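Entry 487 - July
Sotine bench, humidity box
Present: self, Mahsa Ghorbani (first half)

Purpose: find out why the two Dratamo loggers disagree at the high end, and settle whether the box can be used for the packet storage work before the salts are changed.

Background for anyone reading this cold. The box is a clear-lidded tub with a gasket, a small fan and a tray of salt slurry on the floor. The slurry sets the humidity. Table salt holds the air near 75 percent at room temperature, magnesium chloride near 33. Both loggers sit on the wire shelf, A at the fan end and B at the far end. On the last run they tracked each other well over magnesium chloride and drifted apart over table salt, with B reading low.

Setup. Fresh slurry made with 300 g of table salt, water added in small amounts until the surface shone but no free liquid stood on top. Khoa Mạc's note in the previous entry says the old tray had gone to clear brine with a crust around the rim. That is a bad state for it to be in. Undissolved salt has to be in contact with the liquid over the whole tray or the surface can dilute and the reading creeps up. Tray stirred, wiped down at the rim, put back.

Gasket checked by closing the lid on a strip of paper and pulling. Held on three sides. Slid out with almost no drag at the rear left corner, which is the far end, next to B. Took the gasket out, found it had been seated with a twist, reseated it. Paper now holds at that corner too.

Lid closed, fan on low, left to settle through lunch.

Storage samples are dry baked goods in the original wrappers, nothing opened. The question for that work is how much water gets in through the end seals compared with the film itself. Crackers first, as they take up water quickly and the weight change should be easy to read.

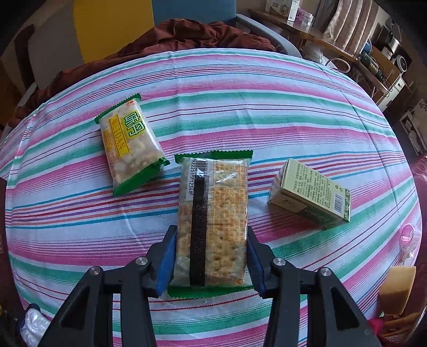

Crackers. Clear film, crimped seal at each end.

Bench scale zeroed with the draft cover shut. It wanders if the cover is open and the door to the corridor is in use. Check weight read the same before and after the session, so no correction made.

First reading after settling: A and B closer than in the last run, but B still low. The gasket was part of it. Swapped the logger positions without touching anything else and waited again. The low reading stayed with logger B when B moved to the fan end. So what remains is in the instrument and does not come from the box. Mahsa suspects the sensor cap - B's is the older type with the fine mesh, and it was used over flour in the Nikzad test. Cap removed, pale dust in the mesh. Blown out with the hand bulb, not washed. Refitted.

After cleaning, B comes up to A more quickly than it did, with a small offset left over. I would accept that as a fixed correction if it looks the same over magnesium chloride. If it changes with humidity, B goes back on the shelf and we borrow the spare.

Downloaded both logs. A has 1,166 points and no gaps. B has a gap where the cap was off, as expected. Clocks on the two do not agree; B runs behind. Line them up on the lid-opening spike before plotting or the lag looks like a sensor fault. I lost half an hour to this.

Bars are a separate group and will not be pooled with the crackers. A sticky filling holds its water differently and could give some up at 33 percent where a cracker would gain. 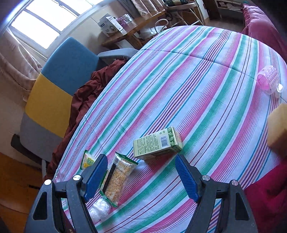 Bar group: granola-type filling, clear wrapper with green edging.

Seal controls. Khoa is making blank pouches on the Irkiler sealer, with desiccant inside and no food. Wants them at 2 dwell settings. I asked for a third set, folded and taped with no heat seal at all, as a known bad case. He has film enough for that but not for repeats.

Open points:
Run magnesium chloride with both loggers, same positions as today.
Label the loggers on the body. The current labels are on the caps, and caps get swapped.
Weigh blanks on the day they are sealed.
Fan speed has never been written down in any earlier entry. It was on low today.
Ask Mahsa for the Nikzad plots, in case B was already reading low then.

Box left closed over table salt, fan running, both loggers inside.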